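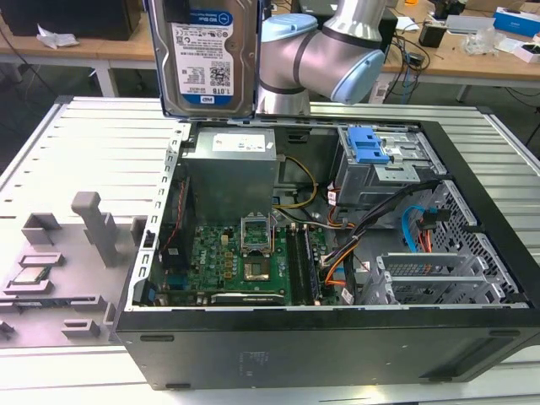
Ticket 326 — Division lists missing from published minutes
Raised by: Iona Geddes, Democratic Services, Onasby Council
Assigned to: Hortensia Durán, Clastau support
Status: Closed

Reported, October
The minutes of the last full council meeting went up on the public site without the recorded vote on the Ketombridge bypass motion. The motion and the result are there, but the names for and against are missing. Two members have complained and a resident has asked if the vote was held in private. It was not. The names show correctly when I open the minutes in the clerk's view.

09:40, H. Durán
Confirmed on the public page. Clerk's view is fine, so the vote was saved. Please don't re-enter it, as that makes a second division under the same item. Can you tell me if the minutes were published before or after the chair signed them off?

10:15, I. Geddes
After. Same as always. I have checked the planning committee minutes from the same week and those are complete.

11:05, H. Durán
Planning has fewer members, so that fits. The public page takes the division list as a single block of text and drops it if it runs over 600 characters. Your full council list comes to nearly twice that. The limit came in with the last update. Councillor Stępień's name also shows wrongly in the PDF, with a blank where the ę should be. I have logged that here as well.

13:30, H. Durán
Limit removed on the test site. Republished the minutes there and all names appear, including abstentions. PDF font changed and the surname now prints in full.

14:20, I. Geddes
Checked against the signed paper copy. Names match. Could you look at older meetings too? The July budget vote was published before the update, but I reissued it with a correction last month.

15:50, H. Durán
Fix is live. Ran a check on 97 sets of minutes and the July budget vote was the only other one affected. Both have been republished at the same web addresses, so existing links will still work.

16:10, I. Geddes
Both fine on the public site. Members told. Please close.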